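Microfiber vs cotton for dusting, what do you use
Forum > Home > Cleaning and Laundry

pinecone_dee
Posted 25th June
ok so moving into a place in Pomare next month, all dark shelves, shows every speck. Been using old t shirts. Lint everywhere. Are microfiber cloths worth it or is it just a thing people say. Don't want to spend much

mopbucket13
Worth it. Dry for dust, barely damp for smudges. Just don't wash them with towels, they grab all the fluff and then you're back where you started

garret_h
Disagree. Cotton flannel, cut up old sheets, a tiny bit of water. Been doing it 30 years and my shelves are fine. Microfiber sheds plastic down the drain every time you wash it, people skip over that part

mopbucket13
fair on the plastic. But t shirts are not flannel, she said lint

pinecone_dee
yeah the lint is the whole problem lol. What about color, does it matter? Store near me has yellow, blue, gray

lowtide
Color only matters if you make it matter. Yellow for dusting, blue for bathroom, never mix. My aunt Aroha Tuhiwai cleaned motels and that was her rule, she'd throw a cloth out if it went in the wrong bucket.

Before you start, lay it out flat and check for grit. One grain of sand and you've scratched the shelf. Then fold it in half twice so you get clean sides to flip to.

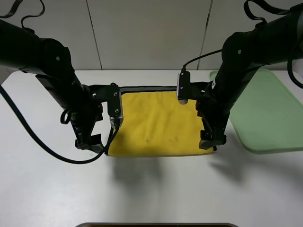
yellow cloth, flat on a white table

Dark shelves you go with the grain, light pressure. People scrub. Don't scrub dust, you just push it arond

garret_h
Grit check is good advice, any cloth. Still say flannel

sudsy_mel
Anyone tried the Drovuria ones? Paid for a pack of them at Etlow in January and the edges curled up after 2 washes. Maybe I had the dryer too hot

mopbucket13
Dryer. Heat kills them. Low or hang them up, and NO fabric softener, it coats the fibers and then they just smear

sudsy_mel
oh. I used softener. ok that explains a lot

garret_h
And flannel you can wash on hot with whatever you want. Just saying

lowtide
softener isn't great on flannel either, makes it less absorbant. vinegar in the rinse if they get stiff

garret_h
Never had to. But ok

pinecone_dee
so yellow microfiber for shelves, cut up sheets for everything else? could do both. What about spray, my roommate swears by that Wandenance polish

mopbucket13
Skip polish for regular dusting imo. Builds up, gets sticky, then dust loves it

sudsy_mel
I like polish! Smells nice, twice a year, whole place feels done. Just spray the cloth and keep it off the shelf

lowtide
Twice a year fine. Weekly no. And start at the top shelf and work down, or you do the bottom ones all over again

pinecone_dee
got it, thx everyone. getting a small pack tomorrow, will keep garret's sheets idea for the windows

garret_h
Newspaper for windows

mopbucket13
oh no don't get him started. new thread please

Thread views: 1,392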